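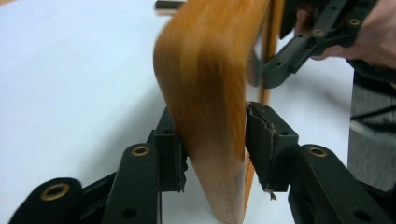

Bent wood, paler towards the lower end

Grarholm Baseball Ground
Pre-season safety checklist, May
Inspected by: Lukian Boiko
Accompanied by: Jennylyn Bañez (juniors)
Copy to: Maksym Skoryk, Sang Kim

Ratings: OK / Monitor / Fix before play / Closed

1. PLAYING FIELD

1.1 Infield surface level, no stones or ruts
Fix before play
Low spot between first and second, same place as last season. Needs topping up and rolling. Stones raked out along the third base line during the visit.

1.2 Join between grass and dirt
Monitor
Lip building up behind shortstop. Not high enough to turn a ball yet. Brush it back after each home game.

1.3 Bases secure, anchors below ground level
Fix before play
First and third sit tight. Second base lifts at one corner when kicked. Sang has a spare anchor in the container and will fit it.

1.4 Home plate flush
OK

1.5 Pitcher's mound
OK
Clay repacked in the landing area. Cover it when the ground is not in use. The cover was folded up by the dugout when we arrived.

1.6 Outfield
Monitor
Rabbit scrapes in right field, filled on the day. Walk the outfield before every game, as the holes come back quickly in this part of the ground. Home umpire to sign the walk sheet.

2. FENCES AND NETTING

2.1 Backstop netting, no holes, tension even
Fix before play
Two holes at catcher height, both big enough to let a ball through. Yaroslav Ivanyshyn to patch with the cord left over from the batting cage. If it can't be patched properly the whole lower panel should be changed.

2.2 Backstop posts and fixings
OK
Checked at the base by hand. Some surface rust, no movement.

2.3 Outfield fence
Monitor
Temporary fence for juniors is set at 70 metres. Three of the feet have no weights on them. Jennylyn will ask Iltwood if theirs can be borrowed until ours turn up.

2.4 Padding on exposed posts
Fix before play
Missing on the post nearest the home bullpen.

3. DUGOUTS

3.1 Benches
OK
No loose boards or raised screws.

3.2 Roof and front rail
Monitor
Visitors' roof sheet rattles in wind. Fixings tightened. Look at it again after the Nindberg game.

3.3 Floor clear, bats racked
OK
The rack on the home side was put up over the winter and is being used. Visitors' side still has none – bats end up on the floor by the step. Agreed to put in a second rack when there is money for it.

4. BATTING CAGE

4.1 Net and frame
OK

4.2 L-screen
Closed
Weld cracked on the bottom bar. Taken out of use and labelled. No front toss in the cage until it has been repaired and looked at again by me or Maksym.

4.3 Pitching machine lead and plug
OK
Lead now runs outside the cage.

5. PERSONAL EQUIPMENT (club stock only)

5.1 Batting helmets
Fix before play
Three junior helmets have cracked shells and have been binned. Do not lend out adult helmets as replacements.

5.2 Catcher's gear
Monitor
Straps on the small leg guards are worn. Throat guard present on all masks.

5.3 Bats
OK
Checked for splits and loose grips. Players' own bats are for the umpire to check on the day.

6. SPECTATORS AND ACCESS

6.1 Seating behind netting or marked as unprotected
Fix before play
Foul ball sign on the first base side has faded and can't be read from the path. Hnatiuk Signs have the wording from last time.

6.2 Gate for ambulance
OK
Opened and closed without trouble. Key is on the hook inside the scorer's hut. Keep parked cars off the hatching.

6.3 First aid kit
Monitor
Ice packs low, eye wash out of date. Jennylyn to restock.

Comments
The ground can open once every item marked "Fix before play" is signed off. Senior training may go ahead in the outfield only until then. Juniors should stay on the school field.

Maksym asked about the scoreboard steps. They were not on last year's list and I did not inspect them. They will be added to the next one.

Signed off so far: 1.3 (SK), 5.1 (LB)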